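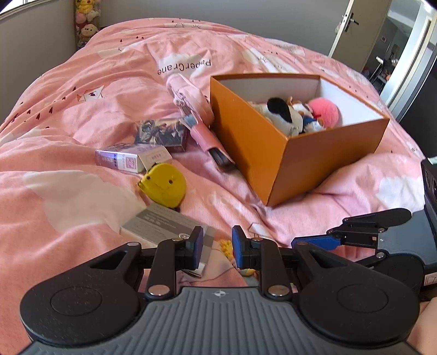 21st January -- Ostedstead, bedroom set-up

Pick order is the question for today. Pascual (the segmenter) still wants to rank objects by size, and that falls down on soft toys, where one big outline can be three things leaning on each other. An open orange box with a small pile of plush toys in it, on rumpled pink bedding, is a fair test. The bright pink fluffy one on the right separates well on colour. The cream-white one with the black patch doesn't, and the mask tends to run on into its brown and white neighbour.

Changed the ranking to use clear edge length instead of area. Ran 100 stored views through both versions. Area ranking chose a buried item first in 36 of them, edge ranking in 8. Printed bedding is still a nuisance: 3 of those 8 were hearts or clouds on the cloth taken for objects.
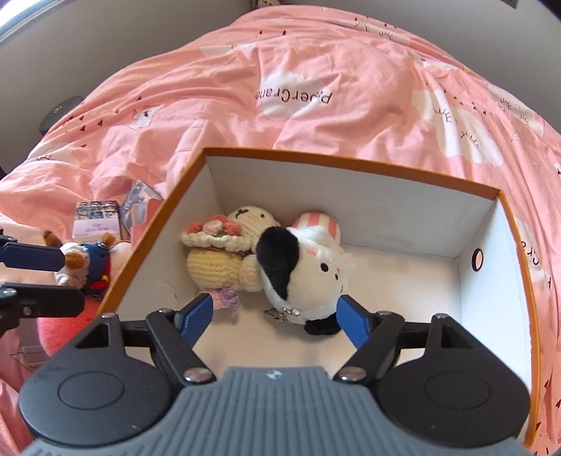

Tried masking the cloth by depth before ranking. It removes the prints but also eats thin flat items lying on the folds, so I have left it off for now. The December threshold was too high for this anyway -- it was set on a bare table.

To do: rerun with the Bidetti weights, same views. Check whether loose chains and cords count towards edge length. They probably shouldn't.

Recent entries
Stikow finger pads, wear check
Bidetti weights, first run
Depth threshold on a bare table

Last updated: 21 Jan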